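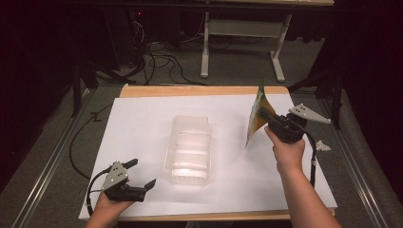 Figure 1. Tray and white paper on the board, packet held above.

Shutter Accuracy in Two Used Film Cameras
Student project report, Praltard College, Department of Applied Physics
9 Sep 2023

1. Introduction

Many students in our college have started to take pictures with old film cameras, and most of these cameras were bought used, without any service history. The seller usually writes "shutter works at all speeds". In practice it means that the seller pressed the button and heard a different sound at each speed. Whether the time is correct is another question, and for slide film, which forgives very little, it is an important one.

The aim of my project was to measure the real exposure time of two mechanical cameras and to compare it with the number on the dial. I also wanted to know if a shutter changes its behavior after it was not used for a long period. I chose the topic in May, after a roll of mine came back from the lab with almost every outdoor picture too light.

2. The cameras

The first camera is a Dornine with a leaf shutter in the lens. The blades open from the center, and the slow speeds are controlled by a small gear train, which can be heard as a buzzing sound. The second camera is a Talitz Major, which has a cloth focal plane shutter with two curtains traveling horizontally. Both were bought at the same flea market, and neither was cleaned or adjusted before the measurements.

The two types of shutter fail in different ways. In a leaf shutter, old oil can move to the blades and make them sticky, so the exposure becomes longer. In a focal plane shutter, the curtain springs lose tension with age. If both curtains become slower by the same amount, the error may be small, but if the second curtain is slower or faster than the first one, one side of the negative receives more light than the other.

3. Method

I built a simple tester from a photodiode, a resistor and a small amplifier circuit, connected to a digital oscilloscope from the department. The camera was placed on a stand with the back open and no film inside. A lamp was put in front of the lens and the photodiode behind the film gate. When the shutter opens, the voltage goes up, and when it closes, the voltage falls again. The exposure time was read as the width of the pulse at half of its height.

My first lamp was a normal household LED, and this was a mistake. Its light was not constant, and the top of the pulse had waves which made the reading of short times very difficult. I changed to a flashlight which runs directly from a battery, and the signal became clean.

Ambient light was the next difficulty. With the room lamps on, the base line was not at zero and moved a little when I walked near the stand. I put a tube of black paper around the photodiode, and after this correction
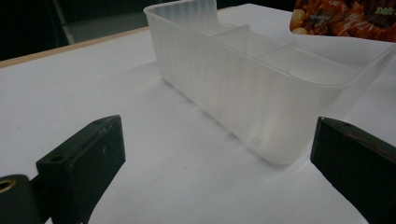 the base line stayed flat during the complete session. I recommend to make the tube longer than it seems necessary, and to check it with the shutter closed before the first reading.

For the Talitz Major I had to use a mask with a narrow slit in front of the photodiode. Without the slit, the sensor sees the edge of the curtain for too long and the measured time is larger than the true one. I measured at two positions, near the left and near the right side of the film gate, in order to see any difference between the curtains.

Each speed was released 6 times and the mean value was taken. The first release after a change of speed was recorded in a separate column, for the reason explained in section 5. In total I have 151 valid readings for the Dornine and 274 for the Talitz Major. The second number is higher because of the two sensor positions and because I repeated one session completely.

4. Results

Dornine. The slow speeds were better than I expected. From one second down to 1/30 the error was always smaller than a third of a stop, and no correction is needed. At the faster speeds the shutter was slow. The top speed, marked 1/500, gave an exposure nearly one stop too long. I think it explains my light pictures, as I often used this speed on sunny days.

Talitz Major. The middle speeds were good at both positions. At the slowest speed the second curtain sometimes stayed open until I moved the camera slightly, and these readings were not included in the mean. At the top speed the left and right sides were clearly different – the slit became wider during its travel. On a picture with a plain sky it would be seen as a gradual change of brightness from one side to the other.

Repeatability was also different. The Dornine was slow but regular, so the photographer can simply correct the aperture. The Talitz Major was closer to the marked value on average, but the single readings had more spread. From a practical point of view I would prefer the first type of error.

5. Effect of rest

I left both cameras untouched for one week and then measured the first releases one by one. For the Dornine, the first release was longer than the following ones at every fast speed, and the value became stable after two or three releases. It agrees with the idea of sticky oil on the blades. For the Talitz Major I could not find a clear effect. The variation between normal readings was already so large that a small change would be hidden in it.

A simple advice follows from this: before loading film, release the shutter several times without film, at the speed which will be used.
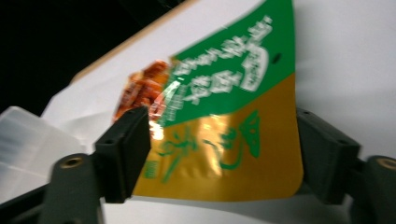 6. Sources of error

The largest uncertainty at the short times comes from the definition of the exposure time itself. A leaf shutter needs time to open and close, and the pulse has the form of a trapezoid. Reading at half height is a common choice, but with a small aperture the effective time is longer than with the lens wide open. All my readings were made with the lens wide open.

Temperature was not controlled. The laboratory was warmer in the afternoon, and it would be useful to repeat the test on a cold day, when the oil is thicker. The position of the photodiode behind the mask was set by hand, with an error of perhaps one millimeter.

7. Conclusion and further work

Both cameras can be used for negative film without repair, if the top speed is avoided. For slide film I would send the Talitz Major to a repair shop, as the uneven exposure cannot be corrected with the aperture.

A next student could add a second photodiode, so that the two sides of the film gate are measured in the same release. The circuit board has free space for it, and the drawing is kept in the department folder together with the tables of readings.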